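Filed under: Bench Notes / Tableware

March, notebook p. 53

Third go at the breakfast layout. Fotini wanted the dark veined top again, the black one with the purple in it, so the pale tray would stand out. I agreed after seeing the pieces on it. Walls left as they were.

Set along the back: the small bowl with the coppery pink inside at far left, the rose tray near the middle, cream cup on the tray, speckled blue mug just past the tray corner. The white bowl with the tan outside went to the right and a bit closer.
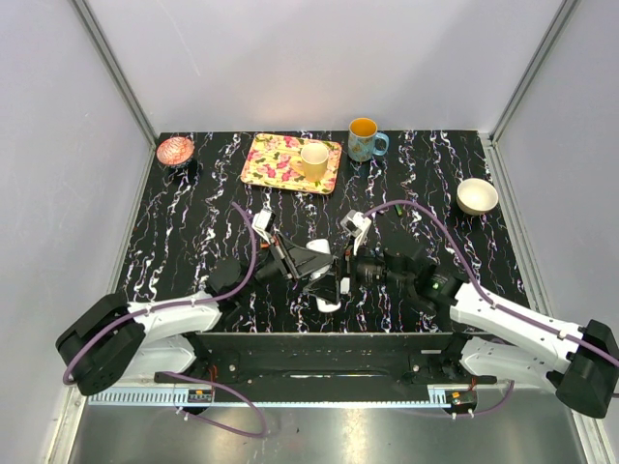 Cup handle to the left, mug handle to the right. Last time both pointed the same way and Glykeria kept mixing up her notes on which was which. I'd like to keep this arrangement for the rest of the Skotero set.

The tray is the one I'm least sure of. It's listed at 9 in the Demik order and I can only find paperwork for 2. Will ask Nikolaidis whether the others are on back order or went to the wrong shelf.

Also wiped the tabletop before starting. The gloss shows every fingerprint under these lights, so please use the soft cloth and leave the paper towels by the sink.

Pale plastic piece with the rounded end still needs a line of its own on the item sheet. Glykeria had it down as "handle, white," but it leans lavender next to anything really white. I've put "pale lavender-white, long, seam on one edge" until someone comes up with a better name. 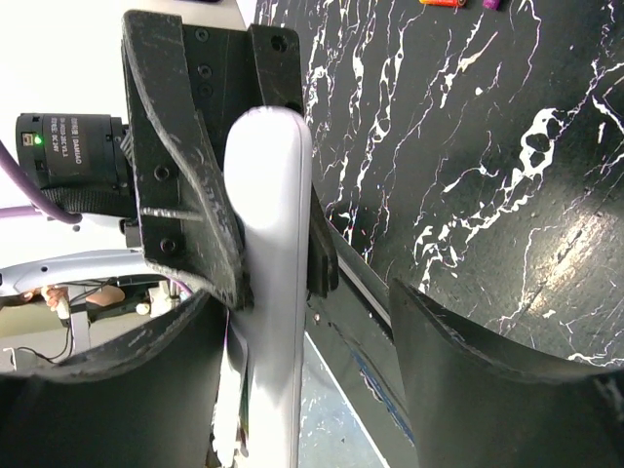 Pale plastic piece, rounded end up. Seam along the right edge.

To do: number the bowls, fix the item sheet, ask Fotini if the 70 labels from Gistness will stick to glaze.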